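Reading Signs Under Coloured Light
Project report by Kagiso Shabalala
Department of Design and Built Environment, second-year project

Summary

This project looked at how coloured event lighting changes the way people read printed signs. I made a set of seven test cards in different ink and paper colours and asked visitors at the Balogun Hall in Stenum to read them under white, amber, red and magenta light. Black print on white paper was read well under all four. Red print on white paper was read badly under red light and fairly badly under magenta. The size of the print mattered less than I had expected. The report ends with some suggestions for people who order signs for evening events.

1. Why I chose this subject

I worked two evenings a week at the cloakroom of the Balogun Hall during my first year. The hall is hired out for concerts, product launches, dinners and dances, and the hirer chooses the light. The signs stay the same whatever is on. On some evenings people came to the cloakroom asking for the toilets while standing beside the sign for the toilets, which is red on white and has an arrow on it. On other evenings hardly anyone asked.

I first thought this was to do with how busy the foyer was. Then I noticed that the questions came mostly on evenings with red or pink light. I had no record of this, only a memory of it, so I wanted to test it properly.

2. Background

A printed sign has no light of its own. It sends back part of the light that falls on it. White paper sends back most of it, whatever the colour. Red ink sends back red light and takes in most of the green and blue. In daylight the letters look red and the paper looks white, and the difference between them is easy to see.

If the only light in the room is red, the paper sends back red and the ink also sends back red. The letters are still there but they are nearly as bright as the paper around them, so they fade into it. Green ink does the opposite. It takes in red light, so under a red lamp it looks almost black and the letters stand out strongly.

Magenta light is a mixture of red and blue with very little green. It is popular for evening events. The eye adjusts to it after a few minutes, and people stop noticing how strong the colour is. Pale surfaces take on the colour of the lamps and can look pink or violet depending on where they are and how much light reaches them. Dark surfaces change much less. Curtains are often black at events for this reason, as they give the hirer a background that stays dark whatever the lamps are doing.
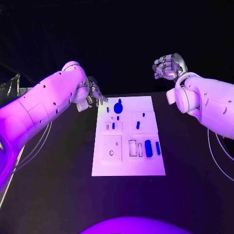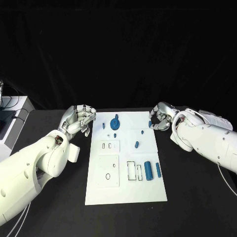
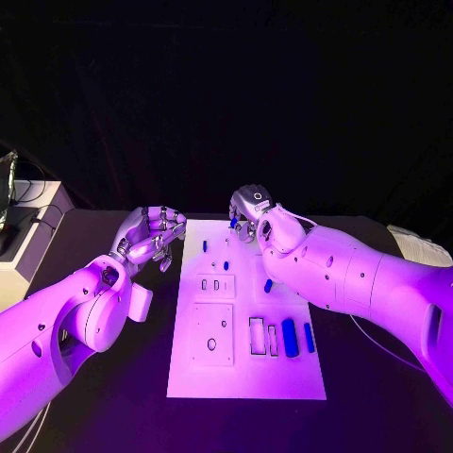

Most advice on signs is about the size of the letters, the height of the sign and the difference in brightness between letters and background. The difference in brightness is nearly always measured under white light. A sign can pass that test in the workshop and be hard to read in the place where it is hung. The sign supplier's leaflet that the hall keeps in the office makes no mention of coloured light at all. It says that red on white is "bold and easy to see", which is fair for a corridor with ordinary lamps.

3. Method

3.1 The cards

I printed seven cards on the same matt white card, apart from card 7, which was printed on black. Each carried one short word of five letters and an arrow. I used ordinary words such as STAIR and COATS so that nobody would be held up by spelling. The print colours were:

Card 1: black on white
Card 2: red on white
Card 3: dark green on white
Card 4: dark blue on white
Card 5: yellow on white
Card 6: black on white, smaller letters
Card 7: white on black

The typeface was Dellalora Medium, which the hall uses on its own signs. I kept the same words on the same colours for the first evening and then swapped them, to stop people passing the answers along the queue. My supervisor suggested swapping them every half hour, and from the second evening I did.

3.2 The light

The test took place in the side foyer, which has no windows and can be closed off with a curtain at each end. The hall had recently spent £2,261 on a set of Fusteck colour-changing lamps and the technician let me use four of them. They were hung from the bar above the foyer and pointed at the wall with the cards. All other lamps were off during the test except the exit light over the door, which has to stay on.

I set the lamps by the numbers on the control desk and wrote the settings down so that each evening would match the last. I did not have a proper colour meter. I used a borrowed light meter to check that the amount of light on the wall stayed close to the same level, but a light meter of this type is not made for strong colours and I do not trust the red readings very much.

3.3 The people

102 people took part over several evenings in February and March. All were adults who had come to the hall for something else. Each person saw one colour of light only, and read all seven cards from a line taped on the floor. They had two seconds with each card. I held a piece of grey board over the card, took it away, counted two and put it back.

People wearing glasses kept them on. I asked each person whether they knew of any difficulty in telling colours apart. I noted the answer but did not turn anyone away.

A reading was marked right if the person gave both the word and the direction of the arrow. Anything else was marked wrong, including a right word with no arrow. Some readings had to be thrown out. In most cases I had moved the board badly, and once the curtain was opened halfway through and white light came in. That left 703 readings.

4. Results

Of the 703 readings, 623 were right. That is a high share, and I think it shows that the test was a little too easy. Two seconds is long enough for most adults to read one word from a short distance, even in poor light.

The mistakes were not spread evenly. Under white light there were very few, and they were nearly all on card 5, yellow on white. Yellow ink sends back almost as much light as white paper does, so this was expected. Card 5 was bad under amber light too, and it was weak under red light.

Under magenta light card 5 did better than I had thought it would. The yellow ink takes in the blue part of the magenta, so the letters looked red or orange against pink paper. Several people called it "the red one".

Card 2, red on white, gave the clearest result. Under white light almost everyone read it. Under red light most people missed it, and a few asked me whether the card was blank. Under magenta light it came between the two. The blue part of the light helps because the paper sends it back and the ink does not, but the difference in brightness is still small.

Card 3, dark green, was read well in all four colours. Card 4, dark blue, was read well in white, amber and red, and slightly less well in magenta, where people took longer and sometimes gave the word without the arrow.

Cards 1 and 7 were read well in every light. Card 6, with the smaller letters, had a few more mistakes than card 1, but it still did better than card 2 in magenta. I had expected size to matter more. If I had put the line further back it probably would have.

The people who told me they had difficulty with colours were too few to treat as a group. Their answers were close to everyone else's. One man said he found the red light easier than most people seem to, and that he always goes by shape anyway.

5. Discussion

The results fit with what I remembered from the cloakroom. The sign for the toilets is red on white and it becomes hard to read when the foyer is lit red. It does not vanish under magenta, but two seconds is a generous look. A person walking past with a drink, talking to someone, gives a sign much less than that.

There are some weak points in the work. The test was done in one room with one make of lamp. Another make could have a different mixture in its magenta, with more blue or more red, and the result for red print would move with it. Each person saw one light only, so the groups were not the same people. I would have liked everyone to read under all four, but that would have taken too long for people on an evening out.

The arrow may also have been a mistake. Some people told me afterwards that they had seen it perfectly well and forgot to say. I marked these as wrong because that was the rule I had set at the start. It adds a few errors across all the cards and does not favour any one of them.

I also did the counting of two seconds in my head. I tested myself against a stopwatch on the first evening and I was a little slow. By the third evening I was closer.

6. Suggestions

For signs that stay up all year in a place with changing light, black on white or white on black is the safest choice. Dark green is a good third choice if a colour is wanted.

Red on white should be kept away from any area lit by red or magenta lamps. Where it has to be used, a small white lamp over the sign is enough. The technician and I tried this with a clip-on reading lamp after the last session and the toilet sign could be read from the far end of the foyer.

Anyone ordering new signs should ask for one sample and look at it in the real place with the event lights on, from the distance at which people will first need it. This takes ten minutes and needs no meter.

7. Further work

The next step would be to repeat the test with a longer distance and a shorter look, and with a colour meter. I would also like to try signs with a printed border, which may help people find the sign before they read it. The hall has agreed that I can use the side foyer again in July, when it has fewer bookings. The card files, the control desk settings and the full table of readings are in the appendix folder held by the department office.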